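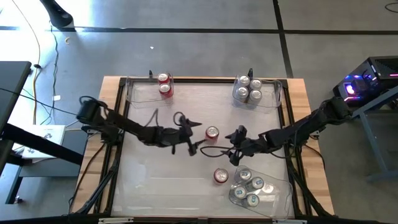 Figure 3. The Grulitz cell.

We square up both arms before every block of runs, and I'm fussy about it. Elínborg Þrastardóttir loosens the base bolts, I nudge, she tightens. With the two grippers brought in close over the pale surface, any lean in either base is easy to spot. Then we check the wrist view — a fast move smears the red cans badly, so we slowed the approach to 63 per cent. 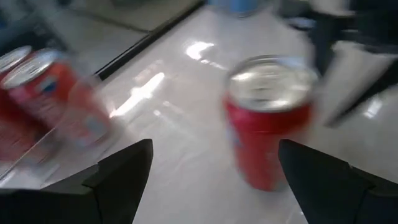
3.2 Looking after the fingers

We wipe the fingertips after each block and swap them in pairs.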